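Clirnalthorpe Robotics Help > Student Projects

Is 280 demos of a drawer task enough, or is our advisor dreaming?

Posted by pakzad_club_parent

I help out with my daughter's high school robotics club. They have an April deadline for a project where kids hold grippers by hand, do a small task at a table, and a model is supposed to learn from the recordings. The task is a yellow organizer with clear drawers, plus small things to put away. The advisor says 280 demos will do it. I have my doubts, and I can't get a straight answer on how many is enough. 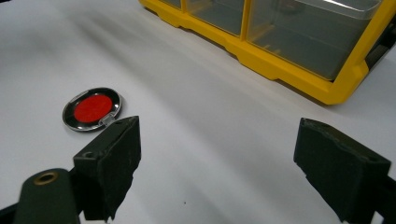
The gripper view, with the red and black compact and the organizer behind it.

My other worry is the finger pads. They look chewed up to me, and the kids say it makes no difference. Does it? I'd also like to know if anyone believes the 70 percent success figure the kids keep repeating from some video.

Afshin Naseri

I ran the same kind of project at Clencombe with a class of 11 students. We recorded 655 demos and I would not call the result reliable. It opened the drawer it saw most in training and made a mess of the others. So 280 could work for one drawer and one object, always starting from nearly the same spot. For the whole organizer, no.

On the pads, I'd replace them before recording any more. Frayed edges can catch on a thin drawer lip, and then you are teaching the model your bad pads.

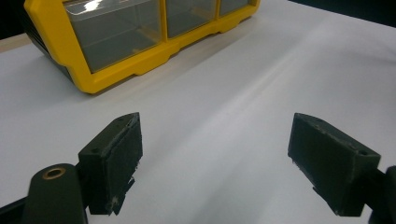

Also check how much of each recording is the gripper just hovering over bare table. Our kids would stop and talk halfway through, and we kept all of it — a mistake. Trim it, or have them start over. Then hold back a few dozen demos and don't touch them until the end.

As for 70 percent, ask how many tries that was and who picked them.

etari_bench

Two hands is where I'd be suspicious. Do they need both for this? If one gripper can do the job, drop the other one and you have half as much to go wrong.

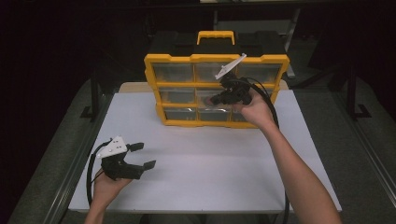
Both grippers at the organizer, one right up against the middle row of drawers.

Watch the cables too. We had one tug on a wrist all afternoon and only noticed when we played it back.

random_gearbox

280 is fine, we did less. Just train it longer.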